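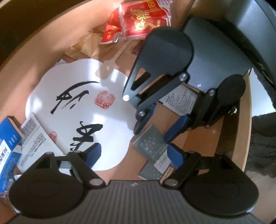 Plirnasent is an import payment and short-term credit service for small trading companies that buy goods abroad and pay for them before they can sell them. It is set up for mixed orders as well as full containers. An open cardboard box with a jumble of small items in it can stand for several invoice lines, more than one currency and more than one payment date, and the service keeps each of those lines apart until it is paid. The product is run by Palto, which handles the accounts, and funded by Lesik, which provides the credit lines.

Who it is for

Companies registered for import trade that pay foreign suppliers at least once a month. Most current customers are wholesalers, parts dealers and small manufacturers. The service is not open to private individuals or to companies whose main business is buying and selling currency.

What is included

A currency account with a separate balance for each currency you hold
Payment orders to suppliers, single or in batches
A contract file for each supplier, with invoices and customs papers attached
A deadline tracker for goods paid for in advance
A revolving credit line drawn against confirmed invoices
Month-end statements in a format your accountant can load

Currency accounts

Each currency has its own balance and its own statement. Money is exchanged only when you place an order to exchange it. You see the rate and the fee on one line before you confirm, and the rate is held while the confirmation window is open. If the window closes, a new rate is shown and you confirm again.

You can also place a limit order at a rate you choose. Limit orders stay open until they are filled or canceled. They are not carried over into a new contract file.

Payments and deadlines

Where the rules in your country set a deadline for goods to arrive after an advance payment, the tracker starts on the day the payment leaves the account. Reminders go out 60 days and again 30 days before the deadline. A partial delivery reduces the open amount but does not move the date – the balance is still due on the original day. To close a line, upload the customs declaration and match it to the payment.

If a supplier sends money back, the refund is booked against the same line. Refunds from a different company than the one you paid are put on hold until a person at Palto has looked at the contract.

Credit line

The line can be drawn once an invoice has been confirmed by both sides. Terms are 30 or 60 days. Interest is charged by the day on the amount drawn, and there is no charge on the unused part. Early repayment is allowed at any time and carries no fee.

Up to 4 drawings can be open at once on the standard plan. A drawing cannot be used to repay another drawing. Limits are reviewed every quarter, and you will get a notice in your account before any change takes effect.

Security is normally a claim on the goods or on your own sales invoices. Real estate is not accepted.

Documents needed to open an account

Company registration and charter
Proof of who may sign for the company
Financial statements for the last two completed years
One current supplier contract
Bank statements covering the last six months

Documents in another language need a certified translation. Scans are fine for the first review. Originals are requested only for the credit agreement.

Companies with less than two full years of statements can open the payment account and apply for the credit line later.

Connections to other software

Plirnasent exports to Carrilho ledger software directly. Other accounting programs can use the plain statement file. The Carrilho export carries over supplier names, invoice numbers and exchange differences, but attachments stay in the contract file and have to be downloaded from there.

User roles

Every company account has at least one preparer and one approver. The same person can hold both roles only if the company has a single registered officer. Approval limits can be set by currency, by supplier or by total per day.

Price

The service fee is 1,419 euros a year, billed in advance. It covers the accounts, the tracker and all user roles. Exchange fees, transfer fees charged by other banks and interest on the credit line are separate, and the current rates are listed in the fee schedule. There is no setup charge.

The contract runs for a year and renews unless canceled in writing 30 days before it ends. Open drawings must be repaid before an account can be closed.

Contact

New accounts: Benedita Louro
Credit line and limit reviews: Leonor Paiva

Payment orders confirmed by 2 p.m. are processed the same business day. Orders confirmed later go out the next business day.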